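Notebook, January, tracking on the tray episodes

Picked up the Mottram branch at 9:40 because Divya says the new pose tracker "basically fixes" the tray. I have heard this about the tray before.
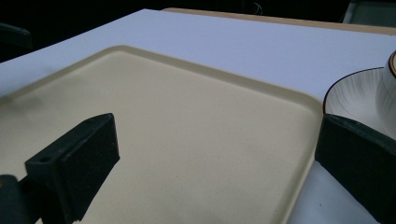
Tray between the fingers, cup and saucer at right. Flat beige interior, hardly any texture to hold on to.

Ran old and new trackers over the same episode, 2360 frames, same calibration file. Old one loses lock at frame 1776 and never gets it back. New one reports lock to the end, which sounds great until you plot it. From 1776 on the pose is suspiciously smooth. I think it's coasting on the IMU and calling that a track. Feature count on the tray interior drops to almost nothing and the confidence value doesn't move. A confidence that can't go down is a constant.

Turned off the IMU prior and reran. Lock lost at 1937, so the real gain is 161 frames. Fine, I'll take it, but that isn't a fix.

Second worry: most of the surviving features sit on the saucer and the tray rim. If somebody shifts the saucer mid-episode, the tracker will decide the gripper moved. Panagiotis says the outlier rejection handles this. Would like to see that on data and not on the Grindale sim, where every surface has a nice busy texture.

To do
- make confidence depend on inlier count, log both
- episode with the saucer moved on purpose, PK to record
- don't merge Mottram yet, told Divya, she disagrees
- check whether the Dreditz export silently drops unlocked frames. It did last time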